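Feb 14, 2020

Gouache, again

Niamh Cullinane paints fast. Has to - the stuff dries while you're looking at it. Her studio in Masside is one long room, one window, 13 half-finished harbor views leaning on the wall. She came to gouache from watercolor nine years ago and never went back.

What she likes: it covers. Light over dark, no problem. What she doesn't: every color shifts as it dries. Darks go lighter, lights go a bit darker. You learn to mix for it, or you swatch everything first. She swatches.

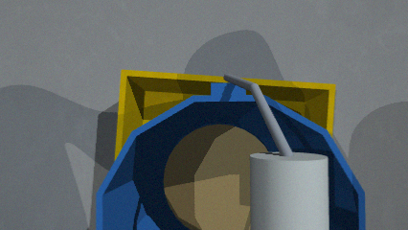
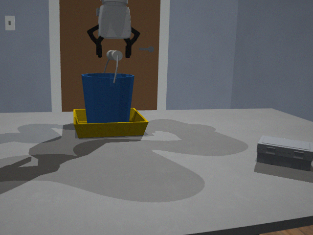 Blue and yellow, rendered 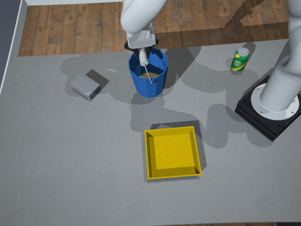 Paper matters more then people think. She buys Räsänen hot press by the block and stretches nothing. For skies she wets a flat Skitisau brush, loads it once, and gets out. Go back in and you lift the layer underneath - mud.

The white runs out first, allways. Buy the big tube.

Her August show sold nine pieces, the largest for $2,220. Next up, a set of night scenes. Mostly indigo, she says, and a lot of waiting.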